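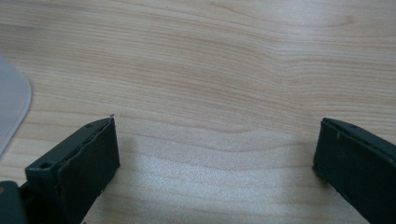 Ticket 846 — width signal drifts between episodes, hand-held gripper B
Project: Tunuvton tabletop set
Opened by: Esperanza Iglesias
Assigned: Hamish MacBrayne
Status: open, waiting on pads
Priority: high (blocks the rest of the container task)

Problem
Width reading at full close not coming back to zero. Starts ok, then creeps. By the end of a batch it reads up to 2 mm with nothing between the fingers. Training job takes that as "holding something thin" and the policy hesitates before it lets go. Thaddäus saw it first in the replay, I confirmed on the raw logs.

Gripper A on the same table, same operator, same build of the recorder — fine.

What I tried
Restarted recorder. No change.
Re-ran the open/close calibration, five slow cycles. Zero comes back, then creeps again in the next batch.
Swapped the USB cable with gripper A. Problem stays with B, so not the cable.
Rolled Kavero back to the October build. Same thing. Rolled forward again.
Wiped both fingertips w/ alcohol, let dry, recalibrated. A bit better for maybe ten episodes??

Log, 17th December

09:40 Hamish: can you do a bare-table close and send me a still. Nothing in the fingers, don't squeeze hard, just let the spring take it.

10:05 Esperanza: done, attached at the end of this entry. Pad edges are ragged on the inside, both sides. Small fibers sticking out. Still a narrow gap there, wider toward the bottom. The rest looks ordinary to me, bushings included, but I haven't taken anyhting apart. 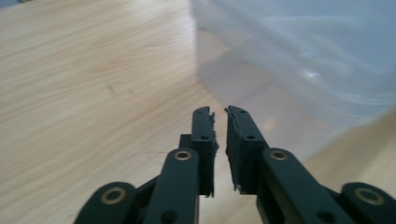 Hamish's reply
Pads are my guess too. If the faces are rough they meet at a different spot each time and the zero moves with it. Could also be play in the linkage, can't rule that out from a still. Do these in order pls and write the numbers here:
1. Close ten times, light. Note the reading each time.
2. Close ten times, firm. Same.
3. Hold the tips shut by hand and wiggle the bars. If the reading jumps, it's the joints and new pads won't help.

Results
Light: all over the place, no two the same.
Firm: much tighter, close to zero every time.
Wiggle: barely moves.
So pads. Ordering a set from Grestent, Benito has the part sheet. Asked him for two sets so A gets done as well.

What to do with the data
Batch has 748 episodes. Don't delete. Ezequiel wants to keep the wrist video no matter what, only the width channel is suspect. Plan:
— first 200 episodes look clean in the plots, leave in
— everything after that gets the flag width_suspect, excluded from training for now
— Ezequiel to try re-zeroing per episode from the bare close at the start. Works only if the operator did the bare close. Some of us skipped it (me included, sorry)

Until pads arrive
Gripper A only for the container task. B is ok for practice runs, recorder off.
Bare close at start AND end of each episode, firm, hold one second.
If the end reading is over 0.5 mm stop and recalibrate, dont just carry on.
Same table, same lights, don't move the calibration card off the shelf, Benito needs it for Nieto too.

Still open
Does the pad wear show up in the older batches? Thaddäus checking.
Should the recorder warn by itself when the zero drifts? Hamish says easy, wants a seperate ticket. Will file after lunch.
Glue or screws only for the new pads — need an answer from Benito before I touch anything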